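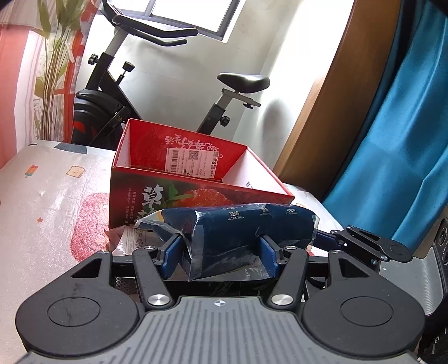
Ticket 1431: Pitching stats wrong after sync from Runex to Presora

Status: Closed
Product: Runex scorebook app, Presora league site
Opened by: team scorer, Mathebula

First message

Hi! I keep the book for the Mathebula team in an adult baseball league. I score the games on my tablet in Runex, then hit sync and everything is supposed to land on our league page on Presora. It's worked great all season, and I've talked two other teams into using it, so I'm a little embarrassed to be writing this.

After Sunday's game against Prernora the batting lines came through fine, but the pitching is a mess. Our starter went the whole way, 7 innings, and Presora has him down for four. The other three went to a guy who was playing left field all day and hasn't pitched since high school. He's thrilled. Our starter is not thrilled, his ERA jumped and he's been texting me about it.

The box score on the tablet is right. I checked it against my paper book (yes, I still keep a paper book, and I'm glad I do). So whatever is going wrong seems to happen somewhere between the tablet and the website.

What I've tried so far:

Synced again. Same numbers.

Logged out of Runex, logged back in, synced again. Same numbers.

Looked at the league page on my phone and on the old laptop, in case one of them was showing me a saved copy. Same on both.

Deleted the game from Presora and sent it over fresh. This made it worse! Now the left fielder has the win too.

I stopped there before I handed him the strikeout title. The final score is correct everywhere, if that helps. Only the pitching is off.

Update, same evening

Support asked for the play log, so I exported it and attached it. It's a long one because I exported the season by mistake the first time, roughly 1000 plays, and the upload choked on it. The one attached now is just the Prernora game.

They also asked if I made any lineup changes during the game. I did, and I should have said so at the start. Going into the fifth our left fielder and our first baseman traded spots. I put it in between innings, and I was in a hurry, because the leadoff man was already digging in and our on-deck guy was asking me who made the last out. I remember tapping the wrong player, hitting undo, and then doing it over. It looked right on the diamond when I was done, so I didn't think about it again.

Update, next morning

Got a really helpful reply. They think the undo is the problem. When I tapped wrong, I may have moved the left fielder to the mound for a second. Undo put him back on the diamond, but the log kept a "pitching change" line with no pitch after it. Runex ignores that kind of line when it makes its own box score. Presora doesn't ignore it, and from the fifth on it gave him everything.

I opened the log and went looking, and there it is, right before their half of the fifth. One line, his jersey number, position P. I'd never have spotted it without being told where to look.

What they had me do, in case another scorer lands on this page:

Open the game in Runex and go to the play log, not the box score. Editing the box score only changes what you see on the tablet. I know this because I did it first.

Find the extra pitching change and press and hold on it until the edit box comes up. A quick tap only highlights it.

Pick Remove line. Do not pick Undo from here, it'll undo the last play of the game instead, and then you'll be sitting there wondering why you only won by one.

Save, close the game, open it again, and make sure the line is still gone.

Go to Presora and clear the pitching lines for that one game. There's a separate button for it under the game menu. You don't need to delete the whole game like I did.

Sync.
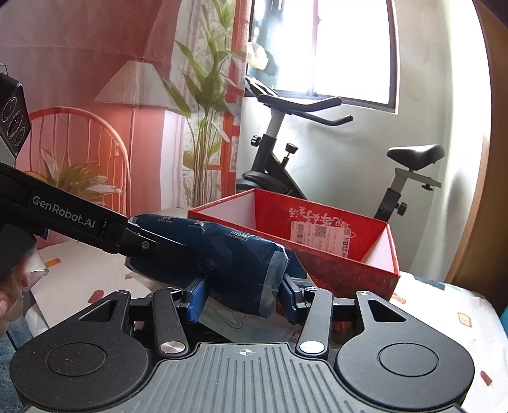
Dark blue wrapped package with "ULTRA THIN" printed on it

Update, after the fix

Innings are right! Starter has all his innings back and his win, and the left fielder is a left fielder again. But the season ERA at the top of the team page still hasn't moved, and it's the number everybody looks at. The game line says one thing and the season line says another.

I cleared and synced a second time and got the same thing. Then I noticed the season page for Prernora had updated and ours hadn't, which seemed weird, so I wrote back with both.

Reply from support: season totals for a team get locked while that team has a game marked "in review." I had marked ours in review myself when I first saw the bad numbers, thinking that would warn people off. Took the mark off, waited through a cup of coffee, reloaded, and the ERA dropped to where it should be. Starter has been informed. He had already seen it.

Two things I'd love to see, and then I'll leave you all alone

Could the app ask "are you sure" when you put a new pitcher in? I change pitchers maybe once or twice a game, so an extra tap wouldn't bother me a bit. And could Presora say somewhere on the page that the totals are locked? Even a little gray note would do. I refreshed that thing way too many times.

Support says the first one has been passed along and the second one is already on their list for October. You can close this. Thanks for being so patient with me, and for answering before work!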